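From Sorting Line to Demonstration Work: Automation at the Clulberg Site in Gombridge
Student project report, submitted 2021-03-21

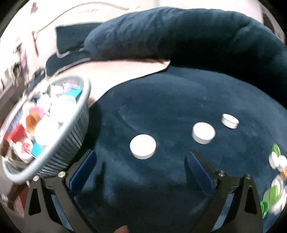
It took a couple of weeks before the tool felt normal in the hand, one operator told us, and even now the wrist gets tired before the arm does. The same operator would still not go back to the old line, where the pace was set by the belt.

1. Background

Clulberg sorts mixed small goods for stores and online sellers. Until last year all of it was done by hand at tables beside a conveyor. In December the company started up its first robot cell, called Trasero, and took part of the staff off the tables. Some of them now do demonstration work. They pick up and place everyday items with a hand-held gripper that has a camera on it, and the recordings are used to train the robot arms. Most of this happens in furnished rooms, with small containers, bottle caps and full baskets on soft surfaces, which are harder for a gripper than a flat table.

Our question was what this change has meant for the people doing the work. We did not test the robots.

2. What we did

We visited the site on 3 days, talked with operators on both shifts, and read the shift logs the company let us see. McKinnon, the staffing agency that supplies part of the workforce, answered our questions in writing. We have left out all names because some people asked us to.

3. Output

The logs give pieces sorted per shift. Before the cell was installed, a full shift handled 2,490 pieces. With the cell running next to a smaller crew, the figure in the last log we saw was 2,756. On the shift when the cell was down for a software update, the crew alone did 1,380. The supervisors pointed to that last figure when they explained why they want more people to stay trained on the tables.

4. What changed for the people

Pace. Table workers say the day is less rushed, but what reaches them now is mostly what the robot rejects: soft bags, round things that roll, items stuck together. One worker called it getting all the hard ones. Targets were not adjusted for this until February, and there were complaints.

Skills. Demonstration work needs slow, clean movements. A good sorter grabs two things at once and turns them in the fingers. With two gripper fingers and rubber-like pads you take one thing, close, lift, set it down. Several operators said they had to unlearn their speed. Flat round containers were mentioned often as awkward -- you have to come at them from the right side and low enough, or the pads slide over the top.

Pay. Demonstration work is paid at the same hourly rate as sorting, without the piece bonus. For the fastest sorters this was a cut. Agency workers had no bonus before, so for them nothing changed.

Being recorded. The camera on the tool points at the items, and most operators did not mind it. Two asked how long the recordings are kept. The supervisor on shift did not know, and we did not get an answer from the office before our deadline.

Job security. Opinions were split. Some see the new work as a step up and put it on their resumes. Others said they are teaching the machine their own job. McKinnon wrote that no contracts at Gombridge had ended because of the cell, but we could not check this.

5. Limits of this report

We saw one site, and the cell was still new. The logs leave out breaks and short stops, so the output figures should be read with care. People who had already left the company were not interviewed.

6. Suggestions

Clulberg should set separate targets for the tables now that the mix of items has changed, and write down its rules for storing recordings. We also suggest rotating staff between tables and demonstration work within a shift. Operators on both sides asked for that -- mostly for the sake of their wrists.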